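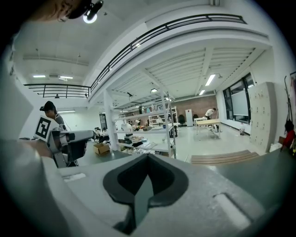 Looking after a painted worktable

I love a big painted table! Mine came second-hand in a dull brown and I've redone it twice now, so these are the tricks I'd pass on to anyone with a tired top and a free weekend.

Wash first, sand second. Sugar soap and warm water, then a clean rinse, then leave it overnight. If you sand over grease you just push it into the grain and the paint will never sit properly there.

Use 190 ml of paint per thin coat for a six-foot top. It looks mean in the tray, but 3 thin coats dry far harder than one thick one. Faith Makori taught me to roll the long way and then lift off with a nearly dry brush – lovely finish, hardly any lines. 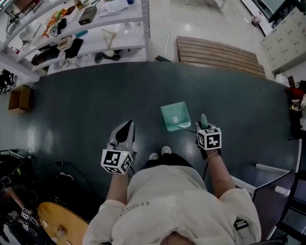 Leave it alone for a good week before you put anything heavy down. I know, I know, it's torture. Lay an old cotton sheet over it if you really must use it, and never newspaper, which sticks and leaves print behind.

For white rings, try a little toothpaste on a damp cloth and rub in small circles. Cup marks usually lift in a minute or two. Glue drips come off best with a plastic scraper (an old store card is brilliant).

Felt pads under everything that lives on the table! I bought a mixed bag of 59 at the Massawe shop and I'm still working through it. Gwawr Kemeys cuts hers from a worn-out hat, and they've lasted since December.

Touch-ups are easy if you save a jam jar of the paint. Fill it right to the top, screw the lid down hard and write the colour on the side.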